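Snacks used to live in every corner of our kitchen, and by Friday I could never find the crackers I was sure I'd bought. What finally helped was giving everything one landing spot. When I come home from Fashola (my favorite little grocery!), it all goes on the table first, and nothing gets put away until I've had a look at what's already open.

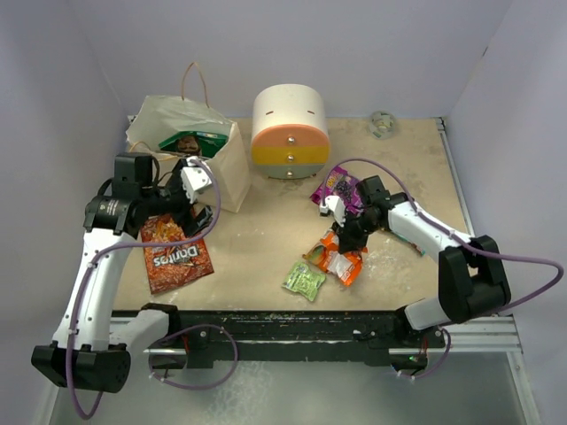

Packages that are open go at the front of the shelf and new ones behind, and I clip anything crunchy the minute I've poured some out. I write the month on the back in marker, too. A big paper bag with twisted handles, left standing wide open, makes a fine holding place for whatever doesn't fit yet, and a clear round container lets you see when you're running low. Give it 20 minutes once a week, with the radio on, and you'll hardly notice you're doing it.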